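Ticket 300: Episode recaps showing the wrong soap storyline
Site: Stonirlow (TV soap news and spoilers)
Opened by: Kazimiera Piątek, soaps desk
Assigned to: Lenni Mäkelä
Priority: High
Status: Closed

Kazimiera Piątek, Oct 20, 2018, 08:12
Readers clicking the spoiler for tonight's Nordin are getting last August's hospital wedding recap. The headline is correct but the body text is old. Three complaints in the comments so far and one by email. The custody hearing episode is the one people are looking for.

Lenni Mäkelä, 08:31
Confirmed on desktop and phone. The article in the editor is fine. Which template did you use?

Kazimiera Piątek, 08:36
The usual spoiler template. I copied the August piece and changed the text, same as always.

Lenni Mäkelä, 08:58
That copies the old article ID along with it. Drivevent, the scheduling plugin, sees two pieces with one ID and serves the older one. Cleared the page cache, no change. Cleared the plugin cache, no change.

Pieter Leemans, 09:20
Please don't unpublish it. The channel's embargo lifted at 08:00 and the newsletter has already gone out with that link.

Lenni Mäkelä, 09:24
Leaving it up. I'll assign a new ID and point the old link at it.

Lenni Mäkelä, 09:47
New ID saved. Desktop now shows the custody hearing text. Phone still shows the wedding. The app feed comes from the Fukater box in the office, and that only refreshes on restart. Toivo, can you restart it? Remote login times out.

Toivo Turunen, 10:05
At the desk now. Shutting down the box, then power off for 40 seconds. 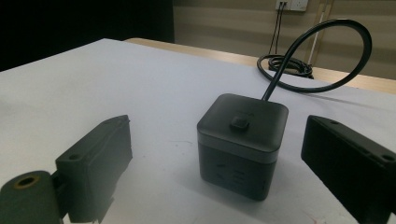
Cube power strip, button on top

Toivo Turunen, 10:11
Box is back up. Feed rebuilt with 100 items.

Kazimiera Piątek, 10:15
Phone is right now. The cast interview under it still has the August thumbnail — can that be changed too?

Lenni Mäkelä, 10:22
Changed. Please start new spoilers from the blank template for now. I've asked Eero Savolainen to remove the copy option for the soaps desk.

Pieter Leemans, 10:40
Replied to the reader emails. OK to close.

Ticket closed by Lenni Mäkelä, 10:44
Related: Ticket 264, duplicate cast list on Nordin character pages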